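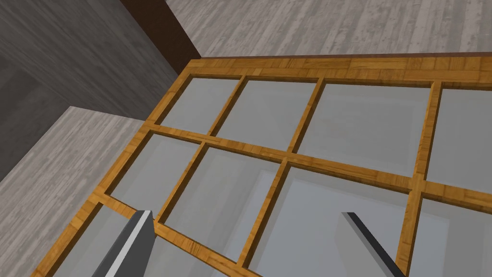
Gripper view at a paned window, Bronden simulated interior.

Bronden Glazed Interior Scene Pack
Clearance and reach rules for household arm testing

Bronden is a set of simulated rooms with a rule checker attached. It is sold by Flirkovholm to teams that have to show, in writing, how close an arm is allowed to come to glass, doors and fixed furniture before it slows down or stops. The rooms load with collision shapes already split by type, so that a pane and the wood bar next to it can carry different limits.

What the pack covers

Glass is the main subject. Most in-house safety rules treat a window as one flat object. Bronden treats each pane as a separate zone and each bar as a separate edge, and logs which one was approached, by which finger, and at what speed. The default stop distance for glass is 35 mm at the fingertip. For wood trim it is 17 mm. Both values can be changed per site, but the report will state that they were changed and by whom.

Wrist and forearm distances are checked separately. A common fault in customer rule sets is to limit the fingertip only, which leaves the wrist free to sweep through a door frame while the tip stays legal. The checker rejects a rule sheet with no wrist value.
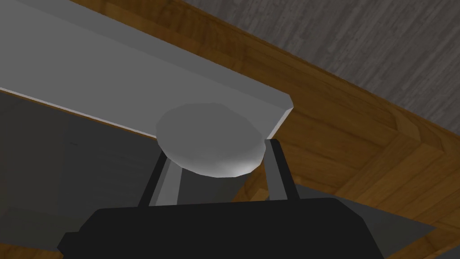

Grasp rules are applied in a fixed order. The checker first confirms that the gap between the fingers is larger than the object plus the margin set on the rule sheet. It then confirms the approach direction, and last the path out. An attempt that fails any step is recorded as a failed attempt even if the object ends up held. Meinir Penry, who wrote the current rule sheet, has kept this order since the first release – changing it makes old and new reports impossible to compare.

Round objects and objects near a counter edge have their own entries. For edge work the retreat path must clear the counter before the arm turns. The turn is limited to half of the normal joint speed until clearance is logged.

Two-arm work

With two arms in one room, each arm is an obstacle to the other at all times, including when one is parked. The parked arm keeps its full stop distance. Sites that ask for a reduced distance during handover can set one, with a lower limit of 27 mm and a named approver.

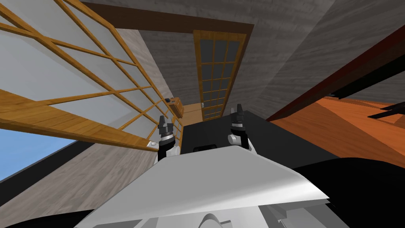 Doors are loaded shut and locked in the rule sheet. To test door opening, unlock the door in the site file and set the swing area as a no-park zone. Handles are listed as contact points, so touching one is not logged as a collision. Touching the glass beside it is.

Camera views may be set at the wrist or at the body. The view has no effect on the pass or fail result. Reports store it only to help a reviewer find the event.

Contents of the license
Room files with separate glass, trim, floor and furniture shapes
Default rule sheet, 49 entries, editable
Rule checker, command line only
Report template with approver fields
One year of updates

Requirements and limits

The checker reads joint logs from the Awan controller directly. Other controllers need a converter, supplied as source and not supported by phone. Glass in the pack does not bend or break, and a logged contact gives no estimate of damage. Results from Bronden support a site risk assessment and do not replace one. Physical testing is still required before an arm works near real glazing.

Ordering

Licenses are per site. Rule sheet questions go to Shoaib Gilani at the Iltport office, preferably with the report file attached. The next rule sheet revision is planned for March, and sites with a current license will receive it at no charge.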